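The arm in bay 40

By the time I got down to the Clisau shed on Friday night the urn was on, the roller door was up and Rezaul Abeysekara was lying under a bench with a torch in his teeth, looking for a grub screw. I've been paying my dues at Clisau for a couple of years now, mostly for the bandsaw, and I'd never once wandered down to the robot end. More fool me!

The arm is called Marikar, after the street the first motors were picked up in, and it's been growing on its bench since February. Rezaul did the first version at home, on the kitchen table, until his family asked for the table back. Fair enough. Version two moved into the shared workshop, where there's a decent power supply, a lathe and any number of people willing to tell you your wiring is a disgrace.

I'd pictured something sleek. What I got was 18 kilos of brackets, printed joints and second-hand servos, bolted to a slab of benchtop and humming away like an old fridge. I loved it straight off. The fingers are on their fifth design (the fourth lot snapped, loudly, during somebody's birthday cake) and every fastener in them gets a dab of threadlocker, a rule brought in after a very long evening of picking things up off the floor.

You run it from a second, smaller arm that you hold in your own hand, so whatever you do, Marikar does a beat later. I had a go and was hopeless. Squeezing is the hard bit – you can't feel a thing, so you're going entirely by the little camera on the wrist, and you find yourself leaning your whole body sideways as if that'll help. The soft yellow banana is what everyone learns on, and the trick is to get it low down and keep it upright.
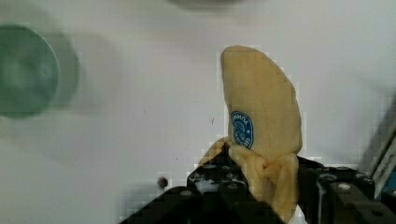 Rezaul reckons the grip itself was sorted months ago and it's the letting go that still keeps him up at night, because the left finger opens a hair before the right and everything gets a nudge on the way out. He's tried fixing it in the code. He's tried shimming the gearbox with a strip of drink can. The drink can is winning.

The whole lot has cost him up to 803 dollars, depending on whether you count the servos he cooked. The controller board is a Valler, bought used, and the power supply came out of a dead sign at the Firkport tip shop for 50 bucks, which he still thinks was too much. I've spent more than that on a lawnmower that doesn't start.

We packed up a bit after ten. He'd found the grub screw by then (in his cuff) and was already sketching a sixth set of fingers on the back of my parking receipt, with a chunkier pad and the bolts moved inboard. I've put my name down for another turn on the small arm next week, and I'm bringing my own threadlocker.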